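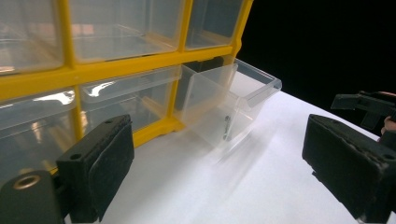 4 min read

Budgeting for hand-held grippers and small parts bins, what are we forgetting?

Posted by Olaia Toledo, 13 May 2021
Tags: grippers, purchasing, small parts, data collection

I do purchasing and scheduling for a small automation shop in Carkthorpe. We want to record people doing small parts work with hand-held grippers, mostly opening and closing drawers in a parts organizer, picking hardware out and putting it back. The recordings would be used to train a pick arm we plan to buy next year. The arm is a separate budget and I'm not asking about that.

The setup I have in mind is close to the photo. White table, black backdrop, yellow organizer with clear drawers, black grippers with foam pads on the fingers. We'd have 2 stations, each with one person using a pair of grippers.

My draft list so far:

Grippers, one pair per station, no spares
Cameras and mounts for the grippers
One laptop per station
Tables (we own these)
Backdrop cloth and stands
Parts organizers, one per station
Overhead lights (using what the room has)
Storage drives

My boss wants one number by the end of the week and does not like going back for more money. The recording work would start in September and run until we have enough, which the engineers put at 19 weeks. I can get quotes for the big items. I'm more worried about the small stuff that gets left off and then holds up the work.

Specific things I'd like to know:

Do the finger pads wear out fast enough that I need a line for them?
Are clear drawers a problem? One of our engineers wants them and the other wants solid gray.
Is it worth renting the grippers first? Thibodeaux will rent by the month but wants a deposit.
How much should I hold back for things I haven't thought of?

Tsz-kin Hsiao
Member, Carkow

Yes to a line for pads. Look at the right finger in your photo, the foam is already frayed along the top edge. We did a similar project with plastic drawers and bins, and pads were the thing we reordered most. Drawer lips are thin and they catch the foam in the same place over and over. I'd buy them in sheets and cut them to size, it costs a lot less than buying finished pads. Get the adhesive at the same time and check that it peels off clean. We lost most of an afternoon scraping glue off fingers the first time.

Write down the foam thickness and stick with it. If you change thickness halfway through, the fingers close on things a little differently and your engineers will complain that the early recordings don't match the later ones.

On grippers, no spares is a mistake. If one breaks, that station stops and you're still paying the person. We kept one complete spare pair for every 2 stations, plus extra fingers. Fingers are the part that gets dropped on the floor.

On clear versus gray, it depends on what the arm will face. If the real job has clear drawers, record clear drawers. They do pick up glare from overhead lights, and you can see streaks of it on the plastic in your picture. I would not count on the room lights. Put in for two soft lights per station with stands. Ours were the cheapest item on the whole order after tape, and we should have bought them at the start. An empty clear drawer is also hard to make out against a black cloth, so you might price a gray cloth as well and let the engineers try both.

Buy several organizers. We had one model from Plostex and got through a good number of drawers over the project. Some cracked at the front lip and some just got scratched and cloudy. The seller didn't offer single drawers, so we bought whole units to get them. Ask about that before you pick a model. You probably want more than one color and size anyway. Ours ended up too used to one organizer and we had to go back and record more.

For the reserve, we used 8 percent and went over. I'd ask for double that if you think you can get it.

Rental, I can't help with. We bought.

partsroom_dan

Rent. You don't know if your people will like holding those things all day. Ours didn't.

Also chairs.

Gil R.

I'd split the difference on rental. Rent one pair for a month, run one station, then buy. What you learn in that month is how many recordings a person gets through in an hour, and everything else on your list hangs on that number. We planned on 114 usable recordings a shift and the first few weeks came in well under. A drawer that comes open while nothing gets picked up is still a recording somebody has to look at and throw out. That checking time was not in our budget at all. Put in hours for it, maybe one person half time.

Read the Thibodeaux deposit terms for what counts as normal wear. I'd want it in writing that pads don't count against you.

Other things missing from your list:

Labor (you may have this somewhere else)
Charging cables and chargers, if your camera units need them
A second copy of every drive
Something to hold the organizer still. A light one full of empty drawers will slide or tip when you pull on it. We used clamps on ours, and museum putty for the small ones.
The hardware that goes in the drawers. Sounds silly, but screws and washers walk away.
Shipping both ways on the rental

I don't agree with Tsz-kin about buying a lot of organizers up front. Buy two kinds, find out which drawers hold up, then order more. Leave the money in the budget for it though, as its own line. If you bury it in the reserve it will get spent on something else.

Olaia Toledo

Thanks all. I've added pads, adhesive, lights, clamps, a spare pair and the checking hours. Asked Thibodeaux for the wear terms and am waiting to hear. Chairs we have.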